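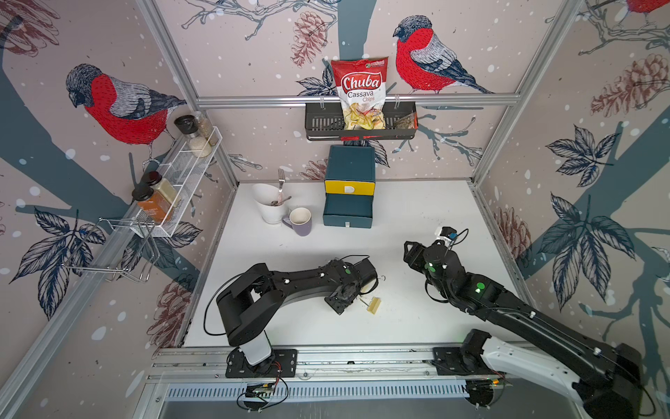
I think that a restaurant should not sell a season which is already finished. In February I ate a very good winter stew at the Altness restaurant in Cornberg, and in June I ate the same stew, from the same winter menu, with the windows open because of the heat. It is easy to make winter on a wall. You put up paper with winter branches, pinecones, white snow dots and birds with red breasts, as on the wallpaper in the photo, and it will stay winter until you take the paper down. With food it is more difficult. The cabbage changes, the apples become soft in storage, and the guest who comes in from a hot street does not want barley and smoked meat.

I must say first that I like Altness. I have eaten there many times since I moved to this country, and the people who work in the Cornberg place were patient with me when my English was much worse. My complaint is about one word. On the door, on the menu and on the paper under the plate they write "seasonal". For this word the guest pays. The winter plate costs 2 dollars more than the same size plate from the ordinary list, and I paid it gladly in February. In June I paid it also, but not gladly.

In the language I grew up with, we don't have a word for "seasonal" which sounds nice. We have only a word that means the thing is here now and later it will not be here. My grandmother would never have put it on a sign. She made sour cherry soup for perhaps three weeks, and if you visited her in the fourth week you got something else and you did not discuss it.

I know the argument of the owners, because I worked for two years in the kitchen of a hotel and I have written such menus myself. A change of menu is expensive. You must test the dishes, train the cooks, print everything again, and explain to the supplier why you don't need his turnips any more. For one company with many restaurants this is a heavy job. If you have 348 seats to fill in one building, as the new Altness in Trutden has, you cannot decide in the morning that today there will be asparagus. All this is true. But then the honest solution is cheap: take away the word. Call it the stew. People will order it in June if they want it, and some people will want it.

The other argument is that guests ask for it. They come for the dish they remember, and they are angry when it is gone. I have seen this anger from the kitchen side and it is not pleasant. Still I believe that a restaurant may disappoint a guest a little. When I know that the pumpkin dumplings end with the month, I go and eat them. When they are always there, I say "next time" and I stay at home. I cannot prove that this is good for business, but I know how I behave myself, and I don't think I am so unusual.

There is a small place in Trutden, ten minutes on foot from the big one, with 40 seats and a menu on one sheet of paper. Something is crossed out with a pen every time I go. Last autumn the mushrooms were crossed out and next to them was written "no rain". I did not get my mushrooms. I ate a potato pancake, which was correct but a bit heavy, and I went back the week after to see if it had rained enough. 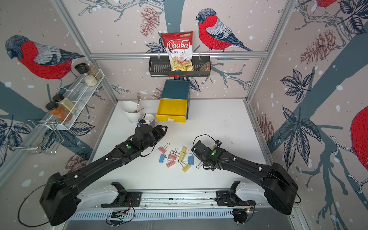

Small white mug, with bullfinches and pinecones on the walls.

I don't ask that a large company should work with a pen. A fair rule would be simpler. Write on the menu the month when it started and the month when it will end, in the same size of letters as the price. If the kitchen wants to keep the stew longer, they can move it to the ordinary list and sell it for the ordinary price. The guest can then decide if the dish is worth it to him, and the waiter does not have to stand there in June and say the word "winter" with a serious face.

I wrote this to Altness in the spring, in a polite letter of one page. The answer was a coupon for the winter plate, valid until the end of August.

Related in Food Opinion

Why I still reserve by telephone
The children's menu deserves better than noodles
Bread should come before the bill, and it should cost something
Where to eat late in Cornberg
Trutden's lunch counters are closing too early
Letters: your replies on the shared table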